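Wendley Makers Forum > Builds in Progress > Robot arm for sorting salvaged boards

solderhen
Posted 19 February 2020

Update on the board sorting arm! For anyone who missed the first few pages: our shared shop on Porkgate gets boxes of dead drive boards, and I want a small arm that picks each one off the bench, holds it still for a look, then drops it in the right bin. The arm is up and moving, the wrist camera is streaming, and last night I rewrote the grip code from scratch (again). It is so much fun to watch.

The big change is that I threw out suction. Cups never sealed on anything with parts all over it. Two fingers, parallel close, done.

rustybracket
Grabbing populated boards with fingers makes me nervous. Where are you gripping? If it's on components you'll be shearing things off pads before long. I'd go for the board edges every time.

solderhen
Edges were my first plan too! The trouble is these boards aren't rectangles. They've got notches and shoulders and curves, and my edge finder would lock onto a different spot every run. A screw terminal block is tall, has flat sides and is a nice clear color against the board, so the camera finds it with a dumb color threshold. Much easier target.

offcut_16
Terminal blocks are soldered through the board, they'll take a fair bit. I've lifted much heavier stuff by them by hand.

rustybracket
By hand you feel it twist. A servo doesn't. And a big can capacitor on one side puts the weight way off the block, so the board will swing as soon as it leaves the bench. I'm not trying to spoil it, I just think you're fixing a vision problem with a bad grip.

solderhen
Fair point on the swing, and I've been thinking about it all morning. My answer so far is to go in low, with the fingers wide at the base so there's more rubbing surface if the board tries to turn, and to cap the servo current. 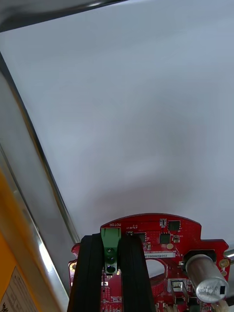

The current cap is set in the config as a raw value, and I'm at 1,128 right now. Lower than that and the fingers stall before they've closed properly, higher and I don't like the noise the gearbox makes. I ran 16 test picks with it on one scrap board and got 2 drops, both when the approach angle was off. The block is still tight on the board, I wiggled it after every pick.

Next job is reading the labels. Half the print ends up upside down depending on how a board lands, so I'm going to rotate the crop and try it both ways before giving up.

kettlelogic
Love this. Are you using the Rind controller library or your own? I had jitter on mine at slow speeds until I dropped the update rate.

solderhen
Rind for the joints, my own code for the gripper. Haven't seen jitter but I also haven't gone very slow yet. Will try!

rustybracket
Two out of 16 on a single scrap board is better than I expected, I'll give you that. Still say edges. Try it on one with a loose block and tell me what happens.

offcut_16
I've got a box of old drive boards out at Irdale if you want more variety, some of them pretty beat up. I can bring it by when I'm next in the shop.

solderhen
Yes please, the uglier the better! And rustybracket, I'll do a set of edge grips on the same boards so we can compare. The fingers come off with two screws, so if you have a shape in mind for edges, post a sketch and I'll print it.

rustybracket
Drawing one now. V groove, soft pad on one side only.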